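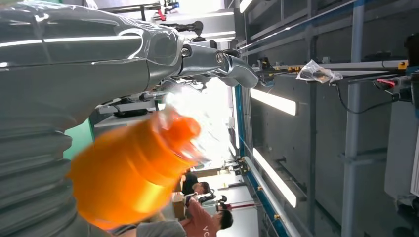

Le flacon teinté dans la masse est un récipient de matière plastique dont la couleur est incorporée à la résine avant le moulage, par opposition au flacon peint, verni ou gainé. Il sert au conditionnement de produits ménagers, de boissons, de cosmétiques et de certains médicaments. La teinte peut être opaque ou laisser passer une partie de la lumière. Sur une bouteille orange vif à large corps cylindrique, l'extrémité du bouchon, plus étroite et à demi translucide, paraît ainsi jaune orangé pâle, voire presque blanche par endroits, là où la lumière traverse la matière. Le corps peut porter des bandes horizontales, qui correspondent selon les modèles à des nervures moulées ou à une étiquette enveloppante.

Terminologie

Dans l'usage courant, « flacon » et « bouteille » se recouvrent largement. Les fabricants réservent plutôt le premier terme aux petites contenances et le second aux récipients d'un demi-litre et plus, mais les catalogues ne s'accordent pas sur la limite. Le mot « bidon » désigne en principe un récipient à poignée. L'expression « teinté masse », sans préposition, appartient au vocabulaire d'atelier.

Coloration

La couleur est apportée par un mélange-maître, granulé très concentré en pigment que l'on dose dans la résine naturelle à l'entrée de l'extrudeuse. Le dosage courant pour une teinte translucide est de 2 % en masse ; une teinte opaque en demande davantage, souvent avec un ajout de blanc. Les orangés s'obtiennent avec des pigments organiques, qui ont remplacé dans la plupart des emplois les anciens pigments à base de cadmium ou de chromate de plomb.

L'épaisseur de la paroi influe beaucoup sur l'aspect. Un même mélange donne un orange soutenu dans le fond, où la matière s'accumule, et un ton plus clair dans les parties minces – l'épaule notamment, lorsque le soufflage y étire fortement la paroi. Le bouchon, injecté à part et parfois dans une autre résine, s'accorde rarement tout à fait avec le corps.

Forme

Le corps cylindrique est la forme la plus répandue. Il répartit bien la matière au soufflage et passe sans orientation préalable sur les lignes de remplissage. Les nervures horizontales rigidifient la paroi et limitent l'ovalisation sous la pression de la main ; elles gênent en revanche la pose d'une étiquette adhésive, qui se fait alors dans une zone lisse ménagée entre deux séries de nervures. Le manchon rétractable épouse le relief et dispense de cette réserve.

Histoire de quelques modèles

La maison Bratetti produisit une série de flacons orange destinés aux huiles d'entretien, dessinée par Brunello Cocco. Le modèle à épaule haute, dit « Munda », fut décliné en 21 teintes, dont quatre orangés. L'inventaire dressé plus tard par Brunello Rinaldi recense 1 077 moules et outillages provenant de l'atelier, parmi lesquels 928 étaient encore complets. Le fonds a été partagé entre la société Rizzi, qui a repris les moules de bouchons, et la collection Flemberg, qui conserve le reste ainsi que les nuanciers.

Les exemplaires anciens se reconnaissent à leur ligne de joint épaisse sous le fond et à l'absence de code de résine. Beaucoup ont pâli d'un seul côté – celui qui faisait face à la fenêtre.

Tri et recyclage

La coloration réduit les débouchés de la matière recyclée. Les centres de tri séparent généralement le plastique incolore, dont la valeur est plus élevée, des fractions colorées, orientées vers les tubes, les bacs ou le mobilier de jardin. Un manchon couvrant toute la surface peut fausser la détection optique, et il est conseillé de le retirer lorsqu'une prédécoupe le permet. Les consignes relatives au bouchon varient d'une collectivité à l'autre.

Voir aussi

Extrusion-soufflage
Mélange-maître
Manchon rétractable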